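## 4. Setting the match clock (Prarken 300 scoreboard)

1. Set the console on a flat tabletop within reach of the referee's bench.
2. Hold **MODE** for 2 seconds until the clock digits flash.
3. Enter the length of one half, then press **SET**.
4. Select the count direction. League soccer normally counts up.
5. Press **HOME** and **AWAY** together to clear the score.

**Note:** Stoppage time is entered separately – see page 71.

**Caution:** Do not unplug the console while the digits are flashing. The team names will be lost.

6. Press **START** at kickoff. The colon between minutes and seconds blinks while the clock runs.
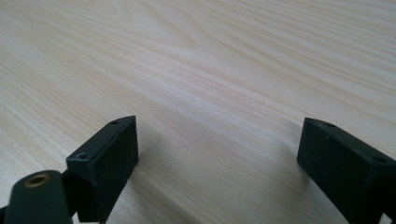 ## 5. Pairing a second console

Turn on both consoles and set the second one to channel 2.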